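**Grey metal bins – scratches, worn panel, refinish or leave?**

Board: Storage, Bins & Shelving

---

**slatecombe** – 13 Apr 2018

We have 31 open-topped grey bins bought from Clustana when the Grerndale shop closed its trade counter. They hold mixed small parts and get emptied and refilled most days. The sides are still sound. The floors are scratched through to brighter metal towards the middle, and the sloping panel at the back has lost its white finish in patches.

Before I order anything I'd like opinions on three points:

1. Whether bare patches on a mild steel floor matter indoors, unheated, no direct damp.
2. Whether a liner is worth the lost depth.
3. Whether anyone has repainted the white panel and had it last.

Paint on the sides is original as far as I know. I have not put a magnet on all of them, but the two I tried were steel.

---

**port_and_lintel**

1. Depends on what goes in. Dry plastic parts, leave it. Anything handled with bare hands or stored with cutting oil on it, you'll get brown spots within the month.
2. Yes, if the liner is thin. Ribbed rubber is a nuisance in a bin because small items sit in the ribs and you end up tipping the lot out.
3. No experience.

What are the bins standing on? If they're dragged about on bare boards it's the underside I'd look at first.

---

**slatecombe**

Pale wooden surfaces, with carpet under the lot. The undersides are fine, I turned four over last night. Wear is all on the inside, and the slope under the back wall is the part that bothers me. Thin dark scratches mostly, then one rough grey patch where the white has gone. 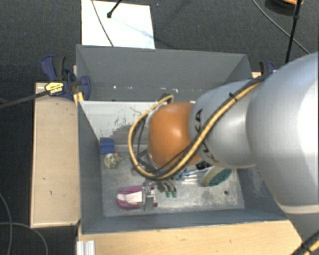
Marrable_T thinks the slope should be left well alone, on the grounds that any brushed coat over a worn factory finish lifts at the boundary and leaves a ridge. Small parts then catch on the ridge and the slope stops doing its job, which is to bring things forward to where a hand can reach them.

---

**Marrable_T**

To put that more fully, as slatecombe is quoting me from the other thread. A worn patch on a slope is low by the thickness of the paint. Parts slide over a low patch. They don't slide over a raised edge. If you must do something, rub the margin down with fine wet-and-dry until you can't feel the step, wipe with white spirit, and stop there.

Painting the whole panel is a different job and only works if you take the whole panel back.

---

**hessle_road_dave**

Disagree with Marrable_T. I did eight bins of a similar pattern for the stores at my last place, white enamel over zinc primer, and the coating was intact when I left, over two years on. The trick is degreasing properly first. Most people wipe once with a rag that's already dirty.

Sequence I used:

- Hot water and washing soda, rinse, dry with a heater
- Key the full panel with 240 grit, including the sound areas
- One coat of zinc primer, overnight
- Two thin coats of enamel, a day between
- A full week before anything heavy goes in

The week matters most. Enamel feels dry long before it is hard.

---

**Marrable_T**

You keyed the full panel, so that isn't a patch repair and doesn't contradict what I said. Also a week out of use across 31 bins is a lot of missing storage.

---

**hessle_road_dave**

Fair point on the first part. On the second, he can do them in batches of five. Nobody needs all 31 at once.

---

**slatecombe**

We do need nearly all of them at once, unfortunately. I could free up five if I double up the washers and the grommets.

---

**quillet**

Has anyone tried the Cirillo mats? They come on a roll, smooth on one face, and cut with ordinary scissors. I've had them in drawers but not in anything with a slope.

---

**port_and_lintel**

Used them. Fine on a flat floor. On a slope they creep unless you tape the top edge, and the tape collects fluff. On the floor only, with the slope left bare, they'd be all right. Cut them a couple of millimetres undersize or the edges ride up the walls once it's warm.

The other thing is noise. Bare metal floors are loud when you drop fixings in. If the bins live in a room where people are trying to work, that alone justifies a mat.

---

**slatecombe**

Noise has been mentioned, yes. What did you pay?

---

**port_and_lintel**

Can't remember, and it was a trade roll. Ask for an offcut. They sell the ends cheaply.

---

**bexwith**

Contrary view. Stop spending money on these. Grerkora list a moulded plastic bin that has the same footprint give or take, no paint to lose, and it weighs less to lift off a bench. Steel makes sense if you stack them high or leave them near heat. For small parts on a table it's excess weight.

---

**hessle_road_dave**

Plastic scratches as well, and once scratched it holds dirt in a way you can't rub out. It also bows. We had long plastic bins whose front wall bellied out far enough that they wouldn't go back in the rack.

---

**bexwith**

What was in them?

---

**hessle_road_dave**

M12 bolts.

---

**bexwith**

Well then.

---

**quillet**

Are the back walls on these meant to lean? I notice that the one posted goes outward at the top. If it's bent, that would be worth sorting before paint.

---

**slatecombe**

They're all like that and all at the same angle, so I've taken it as the design. It lets them nest when empty. The small pale marks low on the back wall I can't account for. Some bins have them and some don't. A fingernail won't shift them.

---

**Marrable_T**

Could be primer showing through chips, could be splashes of something. Try white spirit on one. If it softens it's paint from elsewhere, if nothing happens it's a chip, and a dab of grey will do. Scuffs on the side walls I wouldn't touch at all.

On your original first question, nobody has properly answered for an unheated room. Bright scratches on steel indoors will dull and may bloom a bit in winter. A thin wipe of paste wax on the floor, buffed off, is enough. Reapply when it stops beading. It won't transfer noticeably to dry parts. Don't use it under a mat that relies on adhesive.

---

**slatecombe**

Right. Summary of what I'm going to do, unless someone objects strongly:

| Part | Treatment |
|---|---|
| Floor | Wax, then loose Cirillo mat, slightly undersize |
| Slope, light scratches | Leave |
| Slope, worn through | Feather the edge with wet-and-dry, no paint |
| Side walls | Leave |
| Back wall marks | Test one with white spirit |

I'll try the full strip and enamel on five as well, per Dave, and compare them with the feathered ones at the end of the year. The part number on the Clustana sheet is 522 if anyone else has the same pattern and wants to check dimensions.

---

**hessle_road_dave**

Sensible. Mark the five underneath or you'll forget which they were.

---

**port_and_lintel**

Wax and a loose mat will slide. I'd do one or the other.

---

**Marrable_T**

It won't slide if it's buffed off properly and the mat is cut close to the walls.

---

**port_and_lintel**

He's cutting it undersize.

---

**slatecombe**

I'll do one bin with both and report back. White spirit did nothing to the marks, by the way, so chips.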